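Pesine Surface Coatings Study: Interim Progress Report
Prepared for Pireseo by Isauro Montes, 1 June 2019 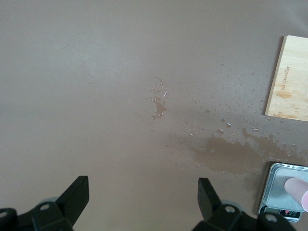

Figure 1. Water on a brown tabletop.

Summary

Work on the water-resistance part of the study is on schedule. Of the 114 coated panels ordered, all have been delivered to the Palacios workshop and 738 individual readings have been entered in the results sheet. Spending is within the agreed budget.

Work completed

Panels were coated with the Mitana finish in one, two or three layers and left to cure for 12 days. Gloss was measured before and after each exposure. Single-layer panels lost roughly 8 per cent of their gloss - more than the limit set in the original plan. Two-layer panels stayed within it. Results for three layers are still being checked by Mohcine Shehata.

Problems

Humidity in the curing room drifted above the set range twice in the second batch. The affected panels have been marked and will be coated again. The gloss meter was returned to the supplier for calibration, and readings taken with the spare are listed separately in the results sheet.

Next period

Heat and abrasion tests will start once the second batch has cured. The full data set will be sent to Pireseo in August, with the draft cost comparison. No change to the grant terms is requested.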